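Berichte > Besuche vor Ort > Haushaltsrobotik

Offene Tür bei Gollodar: Kann das Ding jetzt meine Küche aufräumen oder nicht?

Kurz runtergeschrieben, Zug fährt gleich, Feinschliff später. Vielleicht.

Gollodar also. Gewerbegebiet hinter dem Güterbahnhof, Halle mit Büroanbau, früher Druckerei, man riecht es im Treppenhaus noch. Einmal im Jahr lassen die Leute rein. Angemeldet waren 150, mehr durften nicht, und die Kaffeeschlange sah auch genau danach aus. Ich war früh da, hat trotzdem nichts genützt.

Meine Frage war simpel. Ich schreibe seit Jahren über Hausgeräte, also Spülmaschinen, Sauger, Dampfgarer, und bekomme ständig Post: Wann räumt mal einer den Tisch ab? Wann legt mal einer die Wäsche zusammen? Meine Antwort war immer: dauert noch. Wollte sehen, ob ich die Antwort ändern muss.

Begrüßung durch Leopoldo Villaseñor, leitet die Greifentwicklung. Angenehm knapp. Keine Folien mit Familie vorm Kamin. Er hat gleich gesagt, dass wir heute Sachen runterfallen sehen werden. Sind sie auch.

Station eins, Geschirr. Der Arm heißt Ikum, steht auf einer rollbaren Säule und soll eine Spülmaschine ausräumen. Teller: gut. Wirklich gut, sauber gefasst, sauber gestapelt, langsam. Meine Mutter wäre in der Zeit mit der ganzen Maschine fertig und hätte noch den Filter rausgenommen. Besteck: schlecht. Der Korb muss schon richtig stehen, Löffel, die ineinander liegen, hebt er zusammen an und dann klappert es. Gläser wollten sie nicht zeigen. Auf Nachfrage: mit Stiel noch nicht. Okay.

Jemand neben mir fragte, was passiert, wenn ein Kind die Klappe zumacht. Arm bleibt stehen. Haben sie vorgeführt, mit einem Mitarbeiter als Kind. Reagiert schnell. Danach muss aber ein Mensch an den Bildschirm und freigeben, und das Neuanfahren dauert länger als das Ausräumen von drei Tellern.

Station zwei, Laden. Ein Regal wie im kleinen Supermarkt, Konserven, Nudelpackungen, Tüten. Hier arbeiten sie mit Dradix zusammen, die machen die Regale mit den Sensorböden. Das Auffüllen von Dosen lief durch, ohne dass wer eingriff. Muss man so sagen. Dosen sind halt auch dankbar, rund, hart, alle gleich. Bei den Tüten (Chips, Reis im Beutel) wurde es zäh. Zu fest: Knistern, unschöne Falte. Zu locker: Tüte kippt nach vorn vom Brett. Eine Filialleiterin aus der Gruppe meinte, die Falte wäre ihr egal, das Kippen nicht. Sie hat dann ziemlich genau nachgefragt, was der Betrieb nachts kostet und wer kommt, wenn er um vier Uhr früh hängt. Antwort auf das zweite: ihr müsst jemanden haben. Also doch Nachtdienst. Sie hat sich das notiert, mit Unterstreichung.

Wäsche gab es auch, im Nebenraum, nur Handtücher. Handtuch hochheben, Ecke suchen, zweite Ecke suchen, falten. Hat 2 von 3 Versuchen geklappt, als ich zusah. Beim dritten war das Handtuch zu einer Art Wurst gedreht. T-Shirts frühestens nächstes Jahr, Spannbettlaken wurde gelacht. Berechtigt, ich kann es ja selber nicht.

Dann kurz die Teststrecke für Böden. Spielzeug aufheben, in die Kiste. Bausteine ja, Kuscheltiere ja, eine Socke nein, weil zu flach auf dem Teppich. Für mich übrigens der Teil, den ich morgen kaufen würde, auch ohne Socke. Preis wollte keiner nennen.

Zum Mittag Linsensuppe aus dem Pappbecher, gut gewürzt. Am Stehtisch jemand vom Vertrieb, der sehr von der Pflege sprach, Heime, Tabletts, Getränke anreichen. Ich frage da lieber erst die Leute, die in den Heimen arbeiten. Kommt als eigener Beitrag.

Nach der Suppe Rechnerraum. Weniger Besucher, weil es da nichts zu klappern gibt, dabei fand ich es den besten Teil des Tages. Programm heißt Sales, fragt nicht, hat mit Verkauf nichts zu tun. Darin wird gegriffen, ohne dass echt was gegriffen wird, alles simuliert, Tag und Nacht, und erst was dort sitzt, darf an den Arm.

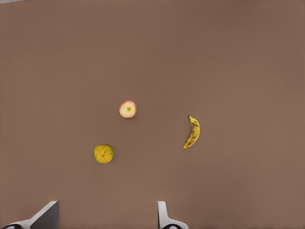
Meine Leser fragen nach dem Abräumen, und Abräumen heißt in echt: Teller mit Resten, zerknüllte Serviette, Glas halb voll, Zeitung drunter. Davon ist man bei Gollodar auch am Rechner noch ein Stück weg. Geübt wird mit Obst, und selbst das ist weniger banal, als ich dachte. Apfel und Zitrusfrucht sind beide rundlich und fast gleich groß, da kommt man mit ähnlichem Zugriff hin. Die Banane liegt krumm da und verlangt, dass die zwei Finger sich überhaupt erst entscheiden, wo sie anfassen und in welcher Richtung. Und Platz zwischen den Früchten ist auch reichlich, alles schön auseinander auf einer leeren braunen Platte. So sieht mein Küchentisch an keinem Tag im Jahr aus. Villaseñor hat das sofort zugegeben, voller wird es schrittweise, erst Abstand verkleinern, dann berühren lassen, dann Schale. Die Schale sei das eigentliche Problem, weil der Rand im Weg ist und beim Rausnehmen alles nachrutscht.

Gefragt, ob eine simulierte Banane auch Druckstellen kriegt. Nein, Druck wird mitgerechnet, aber matschig wird da nichts. Das merkt man dann erst am echten Arm. Für den kaufen sie jede Woche kistenweise Obst, und was übrig bleibt, landet in der Teeküche. Hab einen Apfel mitgenommen, eine Delle, sonst einwandfrei.

Was ich noch wissen wollte und nur halb rausbekam: Wie lange vom Rechner bis zum echten Tisch? Kommt drauf an. Bei Dosen ging es schnell, bei Handtüchern quasi gar nicht, die haben sie fast komplett am echten Arm geübt, weil Stoff zu rechnen so ein Elend ist. Für lose Sachen auf dem Tisch irgendwo dazwischen. Eine Zahl wollte er nicht sagen, fand ich ok, die Zahlen der Branche stimmen eh nie.

Stand für euch, nach einem Tag Gucken: Dosen ins Regal ja. Teller ja, wenn ihr Zeit habt. Spielzeug fast. Handtücher mit Glück. Tisch nach dem Abendessen nein. Wer wegen sowas den Kauf einer neuen Spülmaschine aufschiebt: bitte nicht aufschieben.

Nächster Besuchstermin laut Aushang im Juni, dann angeblich mit Gläsern. Anmeldung über deren Seite, Parkplätze knapp, vom Bahnhof läuft man besser. Festes Schuhwerk ist Pflicht, mit Sandalen kommt man nicht in die Halle, einer musste tatsächlich draussen warten. Fragen zu Ikum und den Tellern gern an mich, ich sammle und schicke sie gebündelt hin.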